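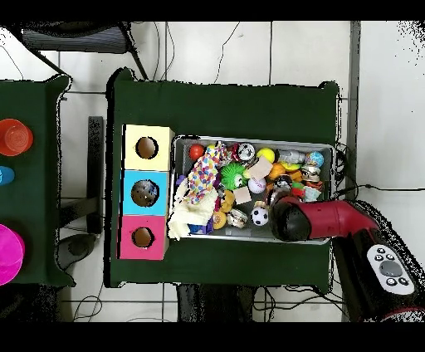 Lot 12, with the yellow, blue and pink boxes to the left.

Residual Lot

The Haldane lot reached the Fosstead depot in February, on the last van of a Friday. The paperwork gave it one line: household, mixed, small. The estimated value was left blank. I entered it as Lot 12 and put it on the green table.

Residual lots are what remains of a house after the furniture, the books and the kitchen have been assigned. Under the Vinent schedule they are sorted by material, valued by weight and released after 5 working days. The schedule runs to 2000 categories. Toys take up six of them. A soda can has its own category, and so does a soda can found among toys, at a lower rate.

I began with the round items. A round item is any item that will leave the table if not restrained. The soccer ball was entered as "ball, sport, reduced scale." The ball printed like a globe gave more difficulty. The schedule has an entry for globes under Instruction and an entry for balls under Recreation, and the rates differ. I read both entries twice and chose Recreation. The panda went the same way. The green one with the spikes and the cartoon eyes I set to one side, on the sheet if not on the table, with a query mark in the margin.

At 4:00 the telephone rang. It was the Haldane daughter, calling from the house. She asked if the lot had arrived and I confirmed that it had. She asked if there was a cloth in it, a long one, printed in colors, with knots. I said there was a printed cloth. She asked what would happen to it. I told her it would be classified as textile, knotted, and weighed.

She was quiet for a time. Then she said that her father had tied the knots, and that it had been for a dog.

There is a separate rate for animal goods. I made a note of it.
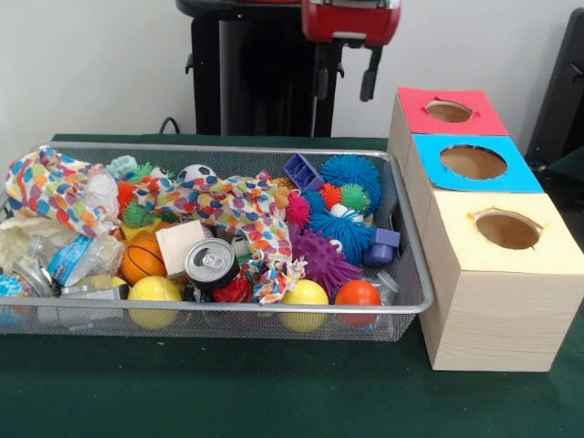
The lot and the wooden sorting box. The knotted ends are near the front rim.

Provenance supplied by telephone can be accepted if it is recorded at the time of the call. I opened a supplementary sheet. I asked for the name of the dog, as the form has a space for it. She said Fovel. I asked for the spelling and she gave it.

I then asked if she could supply provenance for anything else. The form does not call for this question. She said she could try if I read things out.

I read out the basketball. She said it had lived under the stairs. I read out the water bottle and she said that could be anyone's. I read out the wooden cube. She said there had been a full set at one time, with letters, and that her father had used them to level the washing machine. I asked how many had been required for the purpose. She said it depended on the load.

The yellow balls were the dog's. The small clear cup was for measuring his food, or for rinsing paintbrushes, or both in that order. She could not account for the can.

By six the supplementary sheet had gone over onto its reverse. The schedule allows nearly a full page of remarks for an item of high value and one line for an item of low value. I wrote small. Where the line ended I continued in the column for dimensions, which I had no other use for.

I had read out every item I could see and told her so. She asked what was underneath. I said the lower layer was assessed at release. She asked me to look, if it was no trouble. I said I would enter it as a request. 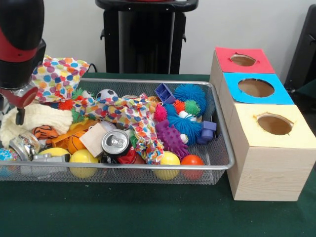
Release

The request was granted on my own signature, the office having closed.

I did not find the letters. I found a small striped tiger, on the knit piece, in plain view at the corner, and could not explain how I had left it off the list. I read it out to her. She said, "Oh," and then asked me which way it was facing. The form has no space for this. I told her anyway, and she said that was right.

Lot 12 was withdrawn from the Vinent schedule under the clause for clerical error. I cited the globe. I stated that I had been unable to decide between Instruction and Recreation and that the classification of the whole lot was therefore unsafe. The clause had not been used before at Fosstead and the stamp for it was dry. I had to press it twice.

The lot went back to the Haldane house on the first van. I weighed it before it left, as required, and entered the figure. Under "item retained" I wrote none. Under "reason for return" I wrote that the property was in use.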